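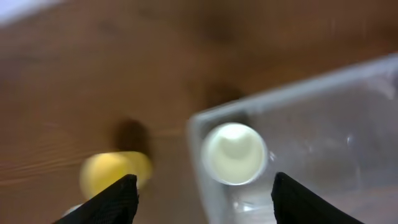 Why Does Wood Have Knots?

Look closely at a wooden table and you may find a dark spot in it. Often that spot is a knot.

A knot is the place where a branch once grew. As a tree gets older, its trunk gets thicker. Each year it adds a new layer of wood under the bark. The new wood wraps around the bottom of each branch and holds it tight. When the tree is sawed into boards, the saw cuts through the branch too, and you see it as a round or oval patch.

The long streaks in wood are called the grain. Near a knot, the grain bends to go around it, like water going around a rock.

Knots are harder than the wood near them. Some are loose and can fall out, leaving a hole.

Try this: find 12 wooden things at home. Look for knots on each one. A dark spot with straight grain running through it may be a stain, such as spilled juice or tea.

Written by Poul Hviid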